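報道関係各位

Kikport、衣類ハンドリング見学会を10月に開催 普段の寝室で「たたむ前のひと手間」を実演
Zindemuraの実習棟にて、午前と午後の2回 参加無料、事前申込制

Kikportは10月、Zindemuraの実習棟で、衣類ハンドリングの見学会を開きます。手持ちグリッパーによる作業の実演、記録したデータの確認、来場者の操作体験。以上を半日で。会場運営はUdlowが担当します。

詳細は下記のとおり。急ぎのご案内となり恐縮です。

■背景

家庭向けロボットの開発で、衣類はずっと後回しにされてきた分野です。箱や瓶と違って形が決まらない。置くたびに変わる。昨日つかめたシャツが今日はつかめない、という話は開発チームの日常です。

当社のプロジェクト「Koppel」では、人がグリッパーを手に持って実際の作業をおこない、手元の映像と指の開き具合を同時に記録しています。集めた記録はアーム型ロボットの学習に使います。ロボット本体を部屋に持ち込まなくてよいので、準備が早い。ベッドの上でも床でも棚の前でも、人が行けるところならだいたい作業ができます。

対象はまず衣類。Tシャツ、短パン、タオル、ジーンズ。厚みも滑りかたもばらばらで、ここを避けて家事の自動化は語れない、というのが当社の考えです。

■見学会の内容

1.実演(40分)
担当者がグリッパーを持ち、広げる、端をつまむ、持ち上げる、たたんで重ねる、までを通しでおこないます。失敗してもやり直しません。つかみ損ねたところもそのままお見せします。失敗の記録も学習用データに残しているためです。

2.データ確認
直前の実演で録れた映像をその場で再生。指がいつ閉じ始めたか、布のどこを狙ったか、担当者が画面を止めながら説明します。質問は途中でもどうぞ。撮影はこのコーナーのみご遠慮下さい。

3.操作体験
ご希望の方には実際にグリッパーを持っていただきます。1組3名まで。指先のパッドの感触、思ったより腕が疲れること、布の端を見失う感じ。説明を聞くより早いと思います。手袋は不要、袖口の広い服は避けていただけると助かります。

■会場について

実習棟の1室を寝室としてしつらえ、そこで作業します。白い背景の作業台は使いません。柄のあるシーツ、重ねた服、壁ぎわの小物。生活の場所にはいろいろな物があり、その中で目的の1枚を見つけて指を入れるところから始まります。Koppelで最も時間をかけているのもこの部分です。

部屋が狭いため、1回の定員は12名とさせていただきます。立ち見となります。椅子が必要な方は申込時にお書き添えください。

■よくいただくご質問

Q.アーム型ロボットの実演はありますか。
今回はありません。手持ちグリッパーでの作業のみです。アームでの公開は別の機会に、時期は未定。

Q.家庭で使える製品ですか。
いいえ、研究開発用の機材です。販売の予定は今のところありません。

Q.自分の服を持っていってもいいですか。
歓迎します。お一人1点まで。ボタンやファスナーの多い服は操作体験のコーナーでお試しいただだけます。飾りの取れやすいものはお控えください。

Q.子どもも参加できますか。
見学は可。操作体験はグリッパーに重さがあるので、小学校高学年以上が目安です。保護者の方とご一緒に。

■これまでの経過

先におこなった関係者向けの内覧には約27名が来場。「手の動きがそのまま残るのが面白い」「たたむ前に布をならす動きが多いのに驚いた」との声をいただきました。一方で、説明が専門的すぎるとのご指摘も。今回は用語を減らし、実演の時間を長くとりました。

■作業のようす
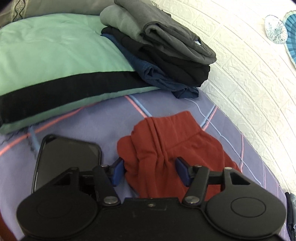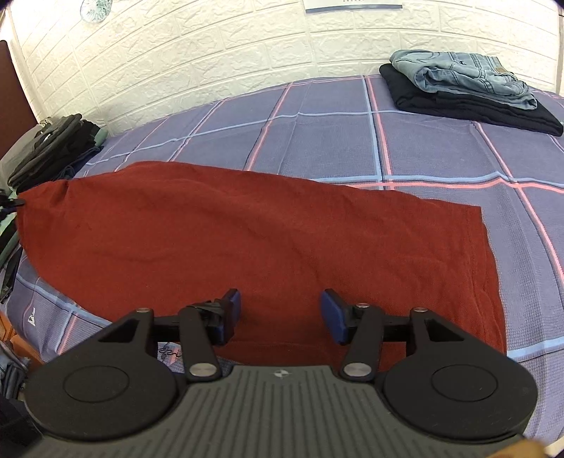

Kikport 広報担当

2点ともベッドの上での作業、グリッパーの指は開いた状態です。赤系の布に近づけるとき、指の向きと布までの距離の取りかたに作業者の癖が出ます。見学会ではこのあたりの手元を間近でご覧いただけます。

■開催概要

名称:Koppel 衣類ハンドリング見学会
時期:10月(日程は申込受付後に個別にご連絡)
時間:午前の回 10時開始、午後の回 14時開始
会場:Zindemura 実習棟
定員:各回12名、先着順
参加費:無料
主催:Kikport 運営:Udlow

受付は各回の開始15分前から。遅れる場合は会場入口でお声がけください、途中入室できます。駐車場は台数に限りがあり、なるべく公共交通機関で。

■取材について

報道関係の方は一般枠とは別にご案内します。実演中の撮影可、ただし照明の持ち込みはご相談ください(手元の映像の明るさが変わってしまうため)。個別の取材時間は午後の回の終了後にお取りします。媒体名、人数、機材の有無を添えてお早めにご連絡いたただければ幸いです。

お申込み・お問い合わせ:Kikport 見学会係(当社サイトの問い合わせフォームより、件名に「Koppel見学会」とご記入ください)

※内容は変更になる場合があります。変更時は当社サイトでお知らせします。

以上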